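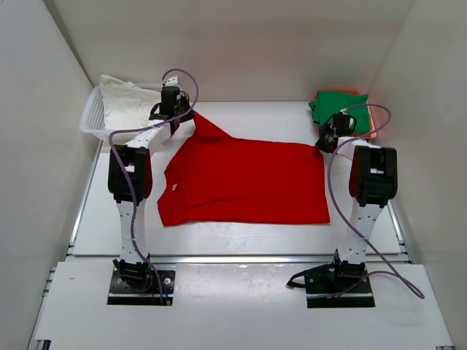
Where we are with laundry

Hi Antonina,

You asked for something you could read on the train without a glossary, so I've kept the charts in the shared folder and written this one the way I'd tell it to you over coffee. It covers the stretch from March to now. The short version: folding is coming along better than I promised you in the proposal, sorting is fine, and getting a shirt out of a basket and spread flat is still eating most of our time (and most of my patience).

The longer version follows, and I've put the money stuff near the end, so skip ahead if that's what you need first.

T-shirts

We picked T-shirts as the first real chore because everybody owns them and everybody hates folding them. The setup has stayed the same since the spring: two arms at the front of a white table, white walls on three sides, clothes to be done in a mesh basket in the back left corner, and the folded stack in the back right. The red shirt is our workhorse. Josué bought it at a thrift store on his way in one morning and it has been folded so many times by now that I think of it as a colleague.

When a shirt is already lying flat, the arms do well. Over our last full round we ran 61 attempts from a flat start, and Yaowalak and I graded every one of them separately so neither of us could talk the other into being generous. 9 of those attempts failed. Most of the failures were the same failure: the left gripper goes for a corner, gets both layers of the sleeve along with a bit of the body, and lifts the lot. You get a nice tall tent of fabric and then the fold lands crooked. A person would feel that right away and let go. Our arms don't feel much of anything yet, they only look, and from above one layer of red cotton looks a great deal like two.

Yaowalak has been working on that one. Her idea is to have the gripper do a tiny tug before it commits, and watch how the wrinkles move. If they run a long way across the shirt, it has grabbed too much. It's a lovely simple idea and I was a little annoyed I didn't think of it! It's in testing now and I don't want to quote you a number until we've done a proper round with it.

Care labels turned out to be a help, by the way. They're small and bright and they stay put relative to the seam, so the software has started leaning on them to work out which way a shirt is facing. The downside is obvious the minute you think about it. Plenty of shirts have printed labels now, or somebody has cut the thing out because it itched. So we've started mixing in shirts with no label, and the scores dropped, and I'd rather you hear that from me than find it in the spreadsheet. We'll keep mixing them in.

From the basket

OK, this is the hard part. From a crumpled start, with the shirt balled up in the basket, we got 11 clean folds out of 61. I know how that looks next to the other number. It's the same arms, the same shirts, the same table, and the only thing that changes is that nobody has laid the shirt out first.

What goes wrong depends on the day. Sometimes the gripper comes up with two things at once, and the second one gets dragged halfway across the table before dropping off. Sometimes it picks up a shirt by the middle of the back and then both arms spend ages passing it to each other, looking for a hem. Pejman timed one of those and stopped the clock when it passed 20 minutes. He wanted to see if it would ever give up. It wouldn't, so now there's a limit, after which the arms put the shirt down and ask for help. I think that's the right behavior for a machine in somebody's home, even if it hurts our score.

I should also say that white clothes are a pain. White cloth in a white basket in front of a white wall is about the worst thing you could ask a camera to look at, and we did that to ourselves when we chose the wall panels for their even light. We've talked about painting the back wall gray. Iraklis is against it, on the grounds that real laundry rooms are full of white things on top of other white things and we may as well suffer now. He's probably right and I'm leaving it alone until the next round of tests, at least.

The stack

Putting finished items down on the pile was supposed to be the easy bit and it mostly is. The trouble comes after a few items, when the edges stop lining up and something orange starts sticking out under something green. It bothers me more than it bothers the software. We asked the people at Wannasri (the laundromat that lets us bring questions to their morning crew) what they'd put up with, and their answer was that a slightly sloppy stack is fine as long as it doesn't fall over in the bag. So we stopped tuning it. I could have spent a month there and been very happy and gotten nothing useful done.

They were a lot pickier about speed. A person on their counter folds a T-shirt in the time it takes to say good morning. Our arms are nowhere close, and I told them so. Their shift lead said she wouldn't mind slow if it ran overnight and didn't need her. That is a really different target from the one in our proposal, where we talked mostly about matching human speed, and I'd like us to discuss it on our next call. A slow machine that works while everyone's asleep might be worth more to them than a quick one that needs babysitting. It would probably be worth more to me at home too.

Things that broke

Less than I feared. The cables up at the grippers are still our weak point. They have to be long enough to let the arm reach the back of the table, which leaves a big loop up top and a lot of slack lower down, and twice the slack caught on something it shouldn't have. The second time pulled a connector loose and cost us an afternoon. Josué has a better routing drawn up using clips from Tarby, and the parts are cheap. I'd like to get that done before we put any more hours on the arms.

The gripper fingertips wear out, as expected. We changed them once. The table surface has held up nicely, with a few scuffs along the front where we lean on it and set tools down (us, I mean, not the robots).

So, can it do laundry yet?

You asked me this straight out last time and I gave you a mushy answer, so let me try again. No. If you handed it your basket tonight, you'd have a few tidy shirts in the morning, plus a heap in the middle of the table and a request for help. If you laid every shirt out flat first, it would fold most of them properly, but by then you've done the annoying part yourself and you'd reasonably wonder what the arms were for.

What has changed since the proposal is that I now believe the second half of the job is close to solved for plain shirts. In March I didn't believe that. Back then a fold from flat was a coin toss and I was quietly dreading this report. I can't tell you when the first half will get there. I've seen enough confident dates in this field, and I made one of them myself on the Drasto project, which you'll remember!

Money

We're under on equipment and over on people's hours, and the two nearly cancel out. The equipment savings come from not buying the second table, which I put off when it became clear that one busy setup was teaching us more than two half-busy ones would. The extra hours are almost all grading. Watching a robot fold shirts and marking each one down is slow work and there's no shortcut I trust yet.

I'd like your okay to move what was set aside for the second table into grading time and cable parts. Nothing else in the budget changes. Evach has already agreed to hold the quote on the table in case we want it next year.

What's next

Yaowalak's tug test goes first, then a full round from flat with the unlabeled shirts in the mix. After that it's all basket, all the time. Iraklis wants to try having one arm hold the basket still while the other one fishes around in it, and I want to try shaking each item out before laying it down, the way my mother did. We've agreed to try both and not argue about it beforehand.

Towels are on the list as well. They're simpler in shape, with four corners and no sleeves, but thicker, and the grippers have trouble getting hold of a doubled edge. I'd planned to start them already and I haven't. I'll tell you in the next report whether we did.

If you want to come by and see it, mornings are best, before Pejman takes the arms down for checks. Bring a shirt you don't mind never seeing again.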